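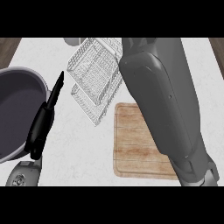 Figure 2. Simulated view of a Derholm countertop layout with a pot, a wire mesh basket and a cutting board, and the robot arm at right.

4.2 Kitchen scenes in the Derholm kit

We were most excited to try the kitchen pack, and it held up very well. Derholm ships with 138 countertop layouts, and each one loads into our Truvine planner with a single config file — a big change from the two weeks we spent building scenes by hand for our earlier study in April. The layout in Figure 2 quickly became a favorite test case. The long pot handle reaches out over the counter, the basket walls are thin mesh, and the arm covers part of the cutting board from this viewpoint, so a policy has to cope with a partly hidden surface.

We ran 30 trials per layout using the default lighting. Thin wire is hard on most simulators, and we were delighted to find that contacts with the basket stayed stable throughout. Grasp settings follow Kubo's earlier protocol, with one change: we lowered the closing speed for handles. Results for the Kurian baseline are given in Section 5.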